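Let People Fix Their Own Kitchens

My toaster stopped holding its lever down in May. The shop where I bought it offered me a discount on a new one. No one there would open the old one, and the manual listed no parts.

I took it to Ihor Tkachuk, who runs a repair counter in Tromville. He charged me less than the price of lunch and had it working the same afternoon. The fault was a small catch. He told me most of what comes across his counter is like that, and most of it arrives only after the owner has already bought a replacement.

Small appliances have become things we expect to throw out. Makers use screws that need special drivers, glue panels shut, and keep diagrams to themselves. Towns then pay to haul the results away. Tromville collected 3548 small appliances at its drop-off site last year. Only 452 were sent on for repair.

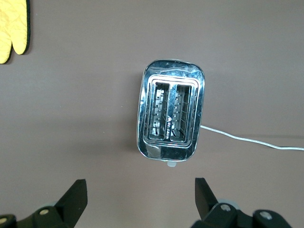
A two-slice toaster with a polished steel finish.

The usual objection is safety. It is a fair point, and I don't want my neighbors poking at live wires. But a printed diagram and a price list for parts would make repairs safer, and people who are determined to open a toaster will do it anyway.

Hwa-young Byun, who sits on the town council, wants sellers to post parts information for any appliance still under two years old. I would go further and ask for ten. My own toaster is older than her limit, and it made breakfast this morning.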